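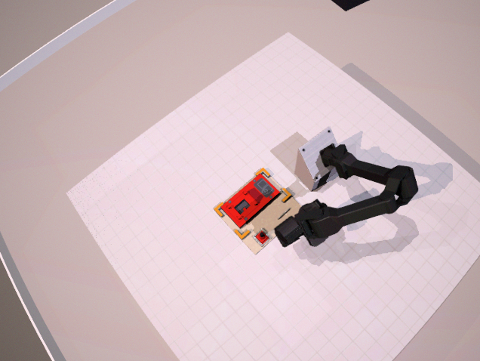
成功判定を疑う:Brallen評価で起きた押し込み停止不良について
発表者用メモ(スライドには載せない)
2025年3月12日 Skaratport 技術報告会
発表:キーシャ・アンブローズ 質疑補助:スニタ・コワルチク

はじめに(2分)

名乗りは短く。所属と、Brallenの評価を引き継いだ時期(11月)だけ言う。

最初に結論を言ってしまう。シミュレーションで「成功」と記録されたボタン押し作業の一部は、ボタンを押していなかった。そして同じ設定を載せた実機は、止まるべきところで止まらなかった。けが人はいない。壊れたのはタスクボードの固定金具とグリッパの指先。

「けが人なし」で会場の空気がゆるむと思うので、すぐ続ける。柵の中に人がいなかったのは手順どおりだったからで、停止機能のおかげではない。停止機能は働いていない。

前任チームへの批判に聞こえないように、とスニタに言われている。努力はする。ただし数字は丸めない。

何をさせていたか

作業は単純。アームを台の上に据え、ボードの赤いボタンまで指先を持っていき、押して、離す。全部で2,276エピソードをシミュレーションで回し、報告書には「十分に高い成功率」と書かれていた。

「十分に」とは誰にとってか。ここで一拍置く。報告書に定義はない。Blackburnの審査でも質問は出なかった。私も席にいて、質問しなかった。これは自分から言うこと。

成功判定の条件を読み上げる。
・指先の基準点が目標位置から許容範囲に入った
・その状態が規定時間続いた
・関節エラーが出ていない

ボタンの変位はどこにも出てこない。ボタンの横を押さえていても、浮いたまま待っていても、三つとも満たせる。会場の反応を待つ。笑いが出たら止めない。

再判定の結果

2,276件全部はやり直していない。ボタン変位のログが残っていた実行から220件を抜き出し、変位だけで判定し直した。82件でボタンは動いていなかった。元の記録では220件すべて成功である。

予想される反論:「抜き出し方が偏っているのでは」。そのとおりで、偏っている可能性はある。ログが残っていたのは後半の設定だけなので、この比率を全体に掛け算しないでほしい、と先に断る。全体がもっと良いかもしれないし、もっと悪いかもしれない。わからないものをわからないと言うためのスライドなので、棒グラフは使わない。

Brenellの担当者からは「物理エンジンの接触計算は仕様の範囲内」という回答をもらっている。おそらく正しい。私たちが接触を判定に使っていなかったのだから、エンジンの責任を問うのは筋が違う。ただ、この回答で話が終わったことにされかけたのは不満である(言い方に注意。録画される)。

画像で確認した、という説明について

前任の手順書には「各設定につきレンダリング画像を目視確認」とある。私はこの一行をいちばん信用していない。

引いた視点では、指先がボードの右下の縁に近いことはわかる。ボタンに触れているか、どれだけ沈んだかは読み取れない。影もあてにしにくい。位置の見当はつくが、隙間の大きさを測る道具にはならない。

寄れば解決するかというと、寄った視点では今度はグリッパが大きく写り、左右の黒い指がボードの上に重なる。赤い部品も一部が指の向こうに入る。影の輪郭は階段状で、接触の有無を論じられる細かさがない。スライドを出したまま黙って待ち、「どこまで押せていますか」と会場に聞く。答えが割れたら、そのまま次へ進む。

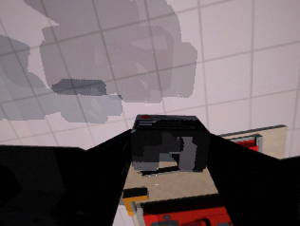
実機で起きたこと

時系列だけを淡々と。感想を挟まない。

1. シミュレーションで成績のよかった設定を、そのまま実機に転送した。
2. 停止用の力しきい値も一緒に転送された。シミュレーションでは途中で止まると困るので、実質無効と言ってよい大きな値が入っていた。
3. 指先がボタンの脇に降り、目標の高さまで押し込もうとした。
4. 力の値はしきい値に届かず、保護停止は出なかった。
5. 金具が割れ、ボードがずれた。アームは目標位置に到達し、成功を記録した。
6. 操作者が非常停止を押した。

5をもう一度読む。壊した試行が成功として残っている。判定条件に照らせば正しい記録なのが、いちばん困るところ。

非常停止は押してから正常に効いている。この点は公平に言う。安全回路のハードウェアに異常は見つからなかった。問題は、その手前にあるはずのソフトウェアの停止が、あるつもりで運用されていたこと。

原因の書き方への不満

最初の事故報告の原因欄は「パラメータ設定ミス」だった。差し戻してもらった。誰かが数字を一つ打ち間違えたように読めるが、転送ツールは設計どおりに動き、設定した人も手順書どおりに作業している。

書き直した版では次の三つを並べた。
・評価用の設定と安全に関わる設定が同じファイルにあった
・転送時に安全側の値を照合する工程がなかった
・成功判定が作業の結果を見ていなかった

三つ目は停止不良の直接原因ではない、という意見が社内にある。直接かどうかは正直どちらでもいい。ボタン変位を見ていれば、あの設定は実機に行く前に落ちていた可能性が高い。断定はしない。該当する設定の変位ログが残っていないため。

対策と、まだ信用していない部分

実施済み:しきい値を別ファイルに分け、実機側で上限を固定した。上限を超える値を送ると転送そのものが失敗する。これはスニタが実機で、わざと悪い値を送って確認した。

実施済み:成功条件にボタン変位と復帰を追加した。

未了:追加した条件が、シミュレーションのボタンの硬さにどれだけ左右されるか。実物のボタンの反力を測らないまま変位で合格を出せば、同じ種類の間違いをもう一度やることになる。この測定が済むまで、Brallenの成功率は社外に出さないでほしいとお願いしてある。返事はまだ来ていない。

「ランダム化を増やせば実機との差は埋まる」という提案も出ている。判定が間違ったままばらつきを増やしても、間違った成功の種類が増えるだけだと思う。反対意見があれば質疑で聞きたい。

質疑の準備

Q 実機での再試験はいつか。
日程は言わない。反力測定の後、とだけ答える。

Q 過去の報告書は撤回するのか。
私には決められない。表紙に注記を付けることは求めた。

Q 他の作業も同じ判定方式か。
調査中。同じひな型から作られたものがあることは確認している。件数を聞かれても、確定していないので出さない。

Q シミュレーションは無駄だったのか。
アームの到達範囲や干渉の確認には今も使っている。押せたかどうかの証拠として使うのをやめた。

時間が余ったら判定条件のスライドに戻り、各自の評価コードで成功の行を開いてみてほしいと頼む。足りなければ「原因の書き方」を飛ばす。対策の未了項目は飛ばさないこと。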